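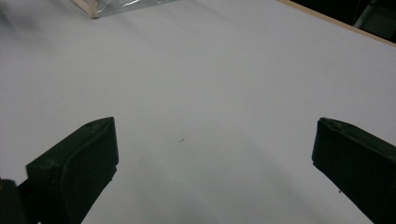

June meeting of the Zotcombe Sky Watchers, and I'm taking notes again, so apologies in advance for the bits where I was talking and forgot to write. We got going a little after 7:30 and the first thing up was the mirror for the club telescope. Uriel Nava has been phoning places about getting it recoated and he'd written all the prices on the backs of envelopes. We agreed that when the scope gets taken apart it has to be done indoors on a big, smooth, plain white tabletop with a matte finish, the kind where a dropped black screw shows up right away (I still think about the one we lost in the grass at Penner Hill). Uriel will write out the order for taking the mirror cell apart and I'll print it.

Mirror recoating
Two quotes so far. Grundix wants 300 dollars plus shipping both ways and says four weeks. The other place never called back, so I guess it's one quote and a hope. Ingeborg Imhof asked whether the mirror really needs it or just needs a wash, and that got us going for a good twenty minutes! Uriel held up a flashlight photo he took from behind the mirror and you could see pinholes all over, plus a hazy patch near one side. Ingeborg still wants to try washing it first with distilled water and a drop of dish soap. We voted to wash it, look through it on the next clear night, and send it off to Grundix if Saturn still looks like a smudge. All in favor except Uriel, who abstained and asked me to write that down.

Variable star project
This is my favorite thing we do, so I may have gone on. We have 51 brightness estimates in the logbook for the spring, and 46 of them are good enough to send in. The other five have no time written next to them. Please, please write the time! Universal time if you can manage it, local if you can't, but say which one. Ingeborg offered to go over comparison stars with anybody who's new, before the next observing night, and three people put their hands up.

We also talked about whether to start on a fainter star in the fall. I said yes, Uriel said let's see how the mirror comes out. Left open.

Gustia
For anyone who missed the spring, Gustia is the little sky camera project, the one that sits on the shed roof and takes a wide picture of the whole sky all night long. It has saved some 3,000 pictures since we put it up, and most of them are clouds. There are two nice fireballs in there though, and one long streak that we argued over. I say satellite. The lid fogs up toward morning, so Uriel is going to wire in a small heater, and he needs a longer cord than the one we have. If you've got an outdoor extension cord you don't need, bring it along.

The memory card is nearly full. I'll copy everything to my drive at home and clear it. I was asked to keep all the pictures and not just the good ones. Fine, I will.

Public night at Penner Hill
The parks people said yes to the upper lot. Gates stay open until midnight. We'll have the Moon low in the west early on, then it's mostly double stars and the big globular in Hercules, which always gets a gasp even in the small scopes. Red lights only after dark, and please park facing out so you aren't backing your headlights across everybody on your way home. Ingeborg is bringing the step stool for the kids. I said I'd do the laser pointer tour if the airport form gets sorted out, and if it doesn't I'll wave my arms around like last year.

Other stuff
The projector bulb is going pink. Uriel has a spare that may or may not fit.
Somebody left a 2x Barlow in the eyepiece case with no cap on it. I have it at my house.
The July talk is still unclaimed. Ingeborg has slides on meteorites if nothing else turns up, and I'd really like to see those anyway.

To do before next time
Uriel: mirror steps, heater for Gustia, try the bulb.
Ingeborg: distilled water, comparison star session, step stool.
Me: copy the card, send in the 46 estimates, chase the airport form.

We wrapped up at 9:15 and a few of us went out to the parking lot to look for Vega through the haze.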